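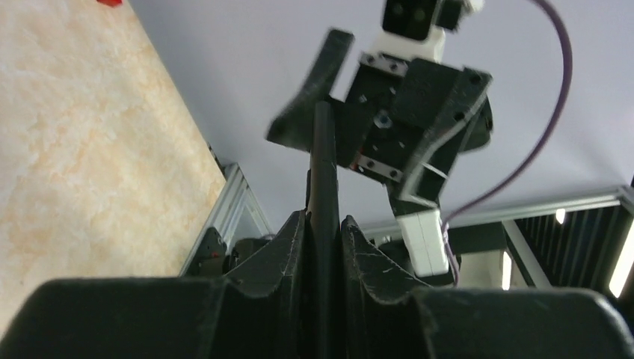 M. Saavedra

Handout 7: the dropped handover

Notes from lab, read before the quiz. Bench is the two-arm cell, arm A holds, arm B takes. Log dated 29 Jul 2018.

What happened. A had the part, B closed on it, A let go too early. Part fell between the arms. A then kept moving to its next point as if all was well and pushed into B's wrist. Stop button hit by hand. No one hurt, one cracked bracket on B.

Why. Release was on a timer, 100 ms after B said "closed". But "closed" only meant the fingers quit moving. It did not mean they had hold of anything. Write that down, it comes back in the Husthorpe case.

Second fault, worse one. The overlap zone check was switched off in December for tuning and never put back on. So 2 faults, and either one alone would likely have been caught.
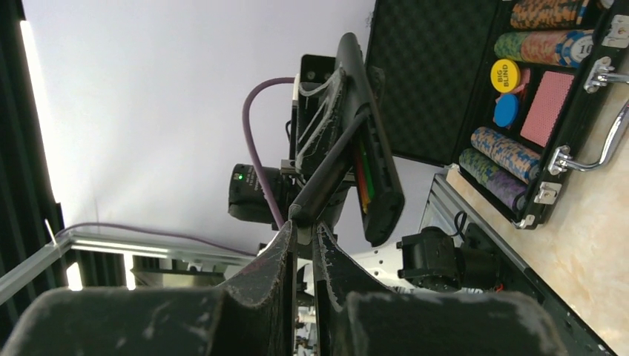

Cables next. Slack that is fine at home position can go tight, or snag, once the wrist turns over. Akent checklist has you run the full path at slow speed, watching the cable only, hand on the stop. Do it agian after any change to the path.

Fixes made:
- release only on grip force from B, no timer
- zone check locked on, needs a key to turn off
- A holds still until B reports clear
- slow speed for the first 28 cycles after a restart
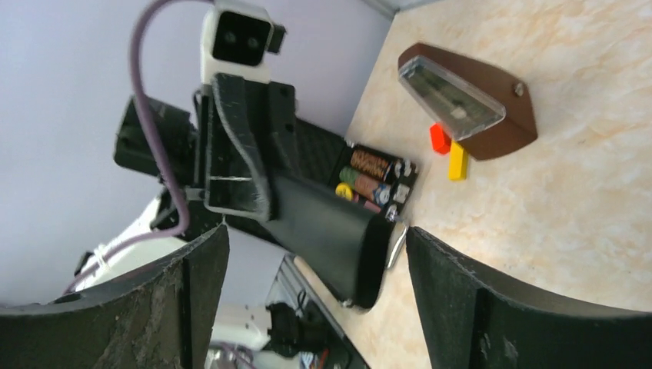
Fig. 3. Second arm over the table, batteries in holder on its side.

Still open: what should A do if B never reports? Waiting forever is safe but blocks the cell. Cundel method is to back off with the part still held, then alarm. Bring your own anser, half a page.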